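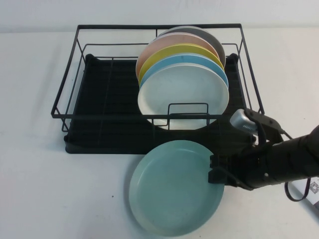 Nulow: Datenkarte zur Aufgabe "Teller und Abtropfgestell"

Stand: Montag, 24. September

Inhalt

Nulow enthält 3.234 Episoden, in denen ein Roboterarm mit Geschirr arbeitet. Davon sind 2.831 als erfolgreich markiert. Die übrigen haben wir behalten, weil man an ihnen sieht, wo die Hausarbeit für Maschinen noch schwierig ist.

Aufgabe

Runde Teller in verschiedenen Farben und ein schwarzes Abtropfgestell aus Draht. Eine Episode umfasst genau einen Teller, der eingestellt oder herausgenommen wird. Die Richtung steht im Feld "richtung" - bitte vor dem Training prüfen, im Einzelbild ist sie nicht zu erkennen.

Kann der Roboter jetzt abwaschen?

Nein. Einen Teller am Rand zu greifen geht meistens gut. Schwierig wird es, wenn schon mehrere Teller dicht hintereinander stehen und nur eine schmale Lücke frei bleibt. Eine Episode dauert bis zu 441 Sekunden, ein Mensch braucht dafür einen Augenblick. Spülen, Abtrocknen und Besteck sind nicht enthalten.

Bekannte Einschränkungen

- Weißer Tisch und weiße Wand, andere Küchen wurden nicht aufgenommen.
- In 13 Episoden fehlen die Kraftwerte des Greifers.
- Die Markierung "erfolgreich" sagt nur, dass der Teller am Ende am Ziel war. Ein Anstoßen an den Nachbarteller wird nicht bewertet.

Version

Die Fassung vom Juni (Flaltaleck) hatte andere Feldnamen und soll nicht mit dieser gemischt werden. Fehler bitte im Projekt Okent melden, mit Nummer der Episode.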